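Tradus Twin Bench Cell
Small-item handling for stores, key rooms and packing benches

Product page updated July 21, 2026

The Tradus is a two-armed bench cell for the small, awkward jobs that fill up a working day. We build it at Plekthorpe and we're very fond of it! It does its work on an ordinary tabletop, with both arms sharing the same patch of space, so one can hold while the other takes over.

The first one we fitted went into the key room at Lacson, where the staff look after 149 sets of keys across 8 buildings. Sorting split rings is a proper nuisance by hand (ask anyone with short fingernails), and they wanted to know how two arms would cope with metal that slides, tangles and springs back.
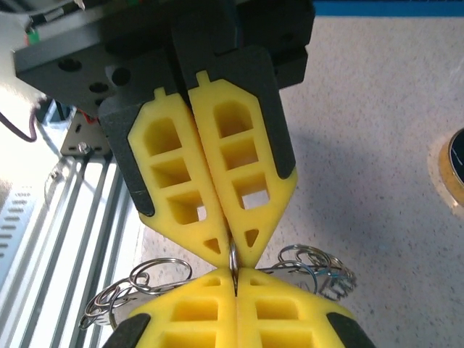 Yellow fingers, tip to tip, with a split ring between them.

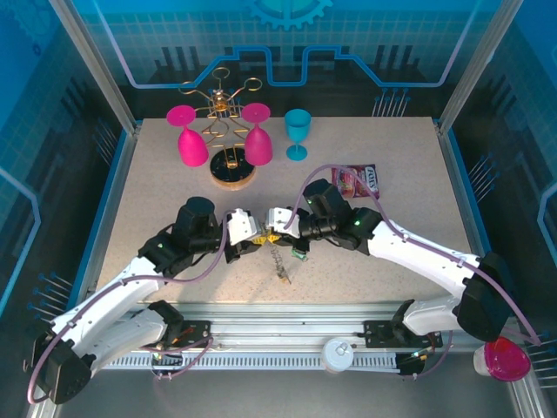
The fingers are the part we get asked about most. They come off their holders without tools, and a worn pair can be swapped between jobs. We send 30 spare pairs with every cell, which sounds like a lot until you've run a busy month.

What changes for the people on the bench? At Lacson the key room still has the same team. They set out the work, decide what goes where and step in when a bundle gets into a real knot. The long sorting sessions have gone, and so has a fair bit of grumbling about sore thumbs. They've also started teaching the cell jobs we never thought of - moving odds and ends out of the lost property box was their idea, and a good one.

It isn't quick. A practised person will beat it over a handful of items, and very thin tags can still give it trouble. Give it a tray of 100 and a quiet afternoon and it comes into its own.

In the box: two arms, bench rail, spare fingers, cables and the Tumon teaching software, with a printed guide in large type.
Training: on site, for everyone who'll use the cell, night shift included.
Lead time: please ask, as July orders are nearly full.

Tumon updates are free for as long as you keep the cell.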